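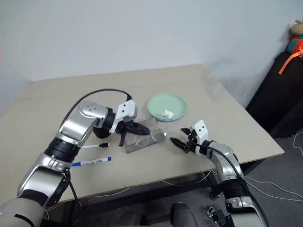 Esben Blöndal wrote back that the word list is fine but the spellings are a mess, and could we please say somewhere which ones are the cook's own and which ones are ours. Fair. So, spellings first.

Beris recipe cards — README

Spelling
Column "as_written" is the cook's own. Never touched. Column "clean" is ours, American spelling, lower case. If the two match we left both in anyway. Smudged words have a question mark in "clean" and nothing else. Don't guess at them, we tried.

What's in it
Typed-up text of handwritten recipe cards from the Arnardóttir kitchen drawer. 94 cards. Mostly baking, a lot of pickles, one for shoe polish that was filed under desserts and stays there. One row per card in cards.csv, one row per ingredient in items.csv. Join on card_no.

Not in it
Scans of the cards. Family asked us to keep those back. Also the newspaper clippings, which aren't ours to share.

Fields, cards.csv
card_no — number pencilled on the back, not the order in the drawer
title — blank if the card had none
as_written — full text, line breaks kept
clean — same, tidied
hand — A, B or C, see below
notes — stains, crossings out, "too salty", etc

Fields, items.csv
card_no
item
amount — text, NOT a number. "a good lump" is a real value
unit — blank a lot

The three hands
A is the main cook. B has the slanted writing and turns up mostly on the jam cards. C only writes in margins. Da-eun Tak sorted them by eye over two evenings, so treat it as a decent opinion. Where she wasn't sure it says A/B.

Known problems
— cards 31 and 32 are one recipe that ran over. Left as two rows
— oven heat is given as "slow", "medium" or "hot" on nearly everything. We did not convert
— a cup is not a US cup. Probably a coffee cup. No idea which one
— card 50 says "as before" and we don't know before what
— accents got lost in the first export, fixed in cards.csv, still broken in a few rows of items.csv
— somebody (me) typed "flour" as "floor" at least once, send corrections

Using it
Fine for teaching, cooking, counting words. Please don't sell it as a cookbook without asking. Credit it as the Beris recipe cards. If you cook from it, check pickling times against something modern, the jar cards are old and pretty relaxed about boiling.

Changes
November — hand column added, duplicate of card 12 removed
Before that — didn't keep a log, sorry

To do
Fix the acents in items.csv. Ask Esben about the two words on card 77. Decide if "notes" shoud be split up.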